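4.3 Table clearing - set-up and first run

Read 4.1 first if the arm isn't bolted down yet. Trillham arms only, the older Ponce base has different holes.

1. Wipe table. Crumbs throw off the height check.

2. Put out dishes and play food. Mug, bowl, tray, some toy fruit. Mix the colors up. Leave gaps a hand can fit in.

3. Power on. Wait for the light ring before you touch the pendant.

4. Load chore file 34. Not 40 - that's wiping, and it will push everything onto the floor.

5. Speed to 20 percent. Leave it there for the first run, Toàn Âu has the key for anything faster.

6. Press start, step back. Stop button stays in your hand the whole time.

CAUTION: Fingers out of the dish when the gripper is comming down. It does not feel you.

CAUTION: No real glass. No knives. No hot drinks on the table, yours included.

NOTE: Mugs are still the weak spot. Handle facing the wrong way and it may just give up. Turn the mug by hand, press resume. Bowls upside down, same thing. Log it as an assist, not a pass - Hòa Hứa reads teh logs.

NOTE: Error 123 = lost grip. Clear the table edge, restart from step 4.

Table with the arm at the dish: 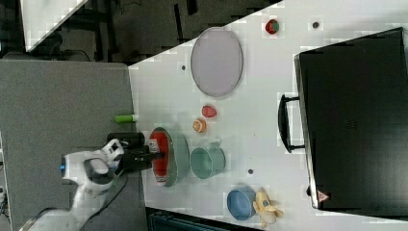 Can I leave it to clear the kitchen table at home while I'm out?
Not with this version, someone has to stand by with the stop button for every run.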